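HOSP 216 Kitchen Organization
Unit 3 handout: Grouping items on a shared work surface

Read this before the practical. Bring it with you, along with the item sheet from Unit 2.

A shared work surface gets crowded because things are put down wherever there is a gap. In this unit we sort by use. Each item on the surface goes into one of four groups:

Holding: plates, bowls, trays
Draining and rinsing: colanders, sieves
Dispensing: squeeze bottles, shakers, jars with lids
Food: anything that will be eaten, including the play food used in practice

Appliances are a separate case. They stay where they are and the groups are arranged around them. Leave clear space in front of any door or handle before placing anything else.

An item can belong to one group and be sitting on an item from another. Record both. A bottle lying on a plate is entered as "dispensing, on holding." The plate can't be counted as free until the bottle has been moved. 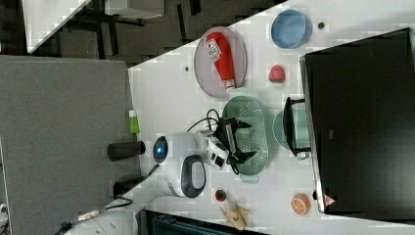
Figure 3. Mixed items on the table: colander, plate with squeeze bottle, two bowls, toy food.

The food in Figure 3 is spread out. The strawberry is just below the light blue bowl, while the halved orange is over near the black appliance. Both go on the sheet as food, and position is written in the second column. The green colander is the only entry under draining and rinsing. Do not list it with the bowls because of its shape.

Order of work for the practical

Clear the space in front of the appliance. Stand up any bottle that is lying down and check that the cap is closed. Put the food together in one bowl. Stack the remaining bowls by size, largest at the bottom. Plates go in their own stack. The colander goes last, next to the sink side of the table.

The Gornholm method, covered in the June session, starts with the food. We start with the appliance. Either order is accepted on the written test if you name the one you are using.

Written work

Write 200 words on how you would group the items in Figure 3. Use the four group names as given above. Hand in by 25th July.

Reading: Tullico course reader, page 44.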